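# Fewer Repeat Scans: Haziq Tambunan on Dose Records for Chest CT

12/16/19

Haziq Tambunan has spent most of his career on a question that sounds like bookkeeping. When a patient has had several CT scans of the chest, at more than one hospital and on more than one scanner, what was the total dose, and did anyone look at it before ordering the next scan?

Tambunan is a medical physicist at Rosales, a regional hospital group. Over the past year he ran a review of follow-up scans for small lung nodules. The review covered 219 patients at 4 sites, all of them scanned at least twice. It was done with Palineo, a dose registry that collects the exposure report a scanner writes at the end of each study.

"The report has been there for years," he said. "The scanner produces it, it goes to the archive, and it stays in the archive. We read them all and put them in one table. There was no new measurement involved."

The table showed that dose for the same type of follow-up scan differed widely between sites. Some of the difference came from patient size, which is expected. A larger patient needs more radiation to give the same image noise. After correction for size, one site was still well above the others.

Tambunan traced this to the protocol. The site was using its standard diagnostic chest setting for nodule follow-up. A low-dose setting existed on the scanner but was stored under a name the technologists did not connect with follow-up work.

"It was listed under screening," he said. "A follow-up patient is not a screening patient, so they did not select it. I would not have selected it either."

The protocol was renamed in July. The order form was changed at the same time, so that a physician requesting a nodule follow-up now gets the low-dose setting by default and has to enter a reason to override it.

Asked whether the lower dose affects what a radiologist can see, Tambunan separated two tasks. The first is measuring a solid nodule against lung tissue, where natural contrast is high and a good deal of noise can be tolerated. The second is looking at soft tissue in the center of the chest or the upper abdomen, where contrast is low and noise matters more.

"For the first task the low-dose scan is adequate," he said. "For the second it is not, and we don't claim it is. If the question changes, the protocol has to change."

He also tested the settings on a chest phantom with artificial nodules of known size. Nodule diameter was measured at both settings and with two reconstruction methods. The diameters agreed within the error of the measurement. Volume was less stable, and it depended more on the reconstruction method than on the dose. He considers this the more useful result, as growth is often judged by volume.

"If you change the reconstruction between two scans, you can produce growth on paper," he said. "I would want the same reconstruction each time before I would want a better one."

The second part of the project concerns timing. Of the patients reviewed, 84 had at least one scan earlier than the interval recommended in their previous report. Tambunan is careful about this number. An early scan may have been ordered for a new symptom, and the registry does not record symptoms. His group went back to the referral text for each of these patients. In 18 of them the referral gave no reason beyond nodule follow-up, and the earlier report was held at a different hospital.

"Those are the ones I care about," he said. "The physician did not have the previous report. Given what was on the screen, the order was reasonable."

Rosales is now testing an exchange tool called Stinesent, which looks for earlier chest CT reports at partner sites when an order is placed and displays the recommended interval. It does not block the order. Tambunan argued against blocking, on the grounds that the tool will sometimes match the wrong report and a physician needs to be able to ignore it. 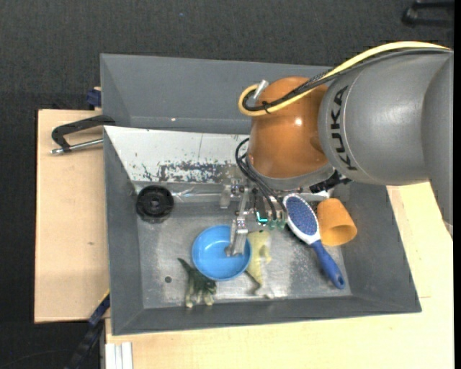
Nalberg, whose comments on the draft results were sent by e-mail, objected that an alert which can be ignored will be ignored, and asked for the override rate to be published along with the dose figures. Tambunan agreed to the second point. Overrides are logged with the reason entered, and he intends to report them by site.

He does not expect a measurable effect on cancer risk in a group of this size. The dose from a single low-dose chest scan is small, and risk estimates at that level carry wide uncertainty. The argument for the work, in his view, is that a scan with no clinical question should not be done at any dose.

Children and pregnant patients were excluded from the review. So were scans done with contrast, where the protocol is set by the timing of the injection and a comparison with plain follow-up scans would have little meaning. A separate look at contrast studies is planned once the exposure reports from the oldest scanner, which are stored as images instead of structured data, have been converted.

"Somebody has to type those in," Tambunan said. "At the moment it is me."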